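### 4.2 Baskets and the folding of household cloths

We had expected, perhaps rather naïvely, that people would talk mostly about cupboards when we asked them where their tea towels live. In the 326 household diaries gathered for the Hinduvano study, though, the open basket came up again and again, and often with real fondness. A folded cloth in a shallow basket can be found at a glance, and several diarists told us they folded more carefully when the result stayed on show (Figure 2a).
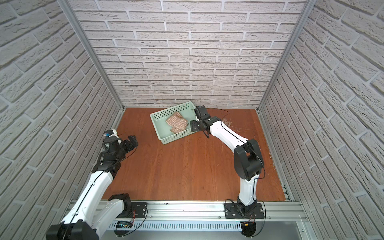

**Figure 2a.** Striped pink cloth, folded, in a shallow mint-green basket with pierced sides.

Nuria Manzano, who read all the Hillono diaries for us with great patience, noticed that pierced plastic was praised chiefly for letting air through, and for being so easy to rinse under the tap. Wicker had its loyal friends too, but they grumbled about snagged threads. We should add that a smooth floor to the basket matters more than we had first supposed, as a neatly folded pile slides in and out of it without losing its edges (Figure 2b shows such a floor, together with the perforated walls). 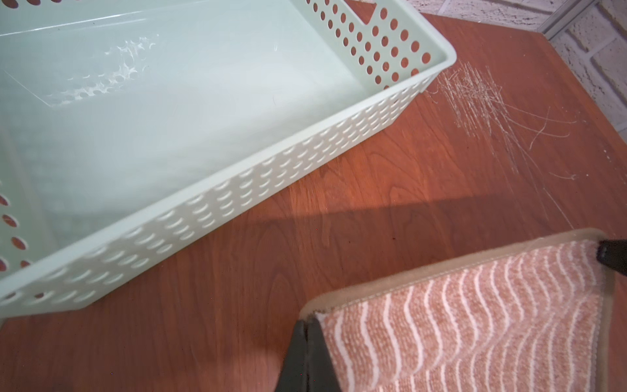 **Figure 2b.** Inside of a mint-green basket, with its smooth floor and rounded corner, on a glossy wood-grain tabletop.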